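Section 3: Setting Up and Checking the Scale

This section applies to the Grulta bench scale as supplied to Lorbridge kitchens, dispensaries and teaching rooms. It should be read before the scale is used for the first time, and again whenever the scale has been moved to another room. The person carrying out the work is called the operator. The person responsible for the equipment register is called the keeper.

3.1 Before You Begin

1. Check that the carton contains the scale, the steel pan, the pan support, the mains adaptor, the set of check weights and the record card. The check weights are marked 500 g, 1,000 g and 2,000 g.

2. Report any missing or damaged part to the stores desk. Do not use an adaptor from another appliance, even if the plug fits.

3. Keep the carton and both foam blocks. The scale must be returned in its own packing if it is sent for repair.

Note: The maximum load is 3,000 g, including the weight of any bowl or tray placed on the pan. The tare key does not increase this limit.

3.2 Removing the Transit Screw

1. Turn the scale upside down on a folded cloth.

2. Find the red screw in the centre of the base. Turn it anticlockwise until it comes free.

3. Place the screw in the small bag taped inside the carton lid.

4. Turn the scale upright, lower the pan support on to the four pegs and place the pan on top.

Caution: Do not press on the pan support by hand. The load cell lies directly beneath it and can be bent by a sharp push. Damage of this kind is not covered by the guarantee.

3.3 Power and Warming Up

1. Connect the adaptor to the socket at the rear of the scale, and then to the wall socket.

2. Press and hold the ON key until the display shows a row of eights. If any part of a figure is missing, do not continue; see Section 7.

3. Leave the scale switched on with nothing on the pan for half an hour. Readings taken during this time may drift and should not be recorded.

The scale may also be run on batteries. Battery use is suitable for short tasks away from the bench – stocktaking, for instance – but the check in 3.4 must be carried out on mains power.

3.4 Checking With the Weights

1. Press ZERO. Wait until the stable mark appears at the left of the display.

2. Using the cloth provided, place the 500 g weight in the middle of the pan. Write the reading on the record card.

3. Remove the weight and confirm that the display returns to zero.

4. Repeat with the 1,000 g weight and then with the 2,000 g weight.

5. Place the 1,000 g and 2,000 g weights on the pan together and record the reading. The scale is now at full load; add nothing further.

6. Compare the four readings with the limits printed on the back of the card. If all are within the limits, sign the card and give it to the keeper.

If one reading is outside the limits, repeat the whole check once. If the second check also fails, attach a yellow label to the scale and take it out of use. Operators must not attempt to adjust the scale themselves. Adjustment is carried out by Trinh Hứa or Volkan Çınar in the equipment office, who will enter the result in the register.

Note: Check weights must not be handled with bare fingers. Grease and moisture from the skin will alter them over time.

3.5 Choosing a Permanent Position

The scale should be given one position and kept there. A move of even a short distance along the same bench requires the check in 3.4 to be repeated.

1. Select a surface that is firm, smooth and level. Folding tables and wheeled trolleys are not acceptable.

2. Keep the scale away from ovens, radiators, open windows and the outlet of any fan. Direct sunlight on the display side should also be avoided.

3. Do not place the scale on the same bench as a mixer or centrifuge. If this cannot be prevented, the other machine must be switched off while weighing takes place.

4. Where there is a choice, use the part of the surface nearest to a corner, where two walls give shelter from draughts. Leave a hand's width between the scale and each wall so that the pan can be lifted off freely.

5. Wipe the surface before setting the scale down. Crumbs and grit under a foot will tilt the scale.

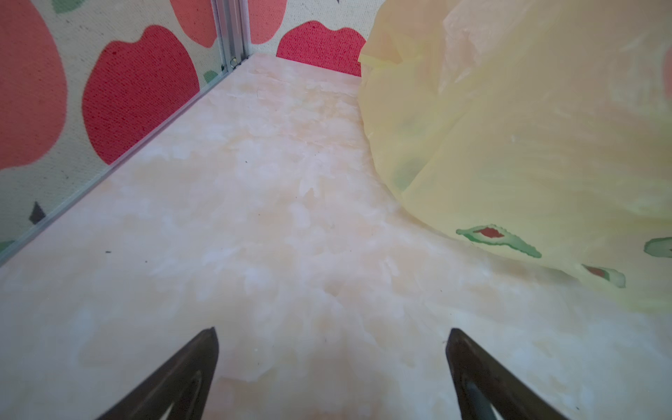 6. Turn the two front feet until the bubble rests inside the ring on the level. Press lightly on each corner of the casing in turn; if the scale rocks, adjust the feet again.

7. Write the position on the record card, carry out the check in 3.4 and inform the keeper.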